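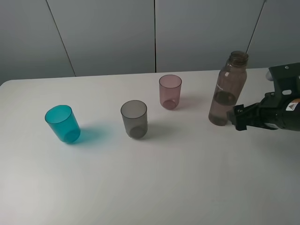 Dear Ishbel,

I do hope November is treating you kindly. We have had the Pallberg pouring kit on trial for 90 hours now, and I'm glad to say your grant is being put to good use – I have rather enjoyed myself, too. The basic kit came to 599 pounds, with another 225 for the wrist camera from Dmytriv, so we are still inside the budget you kindly agreed.

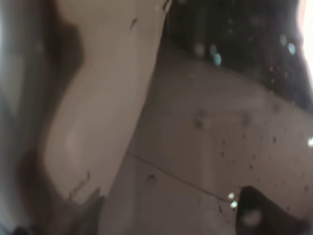 The camera mount was the fiddliest part of the setting up, and the Pallberg manual gives it one short paragraph. Their helpdesk has been very patient with me, bless them. Next we plan 300 pours with the standard fingers before trying the softer Bilis ones, and I'll send you the full figures once those are done.

With warm thanks as ever,
Hywel Parry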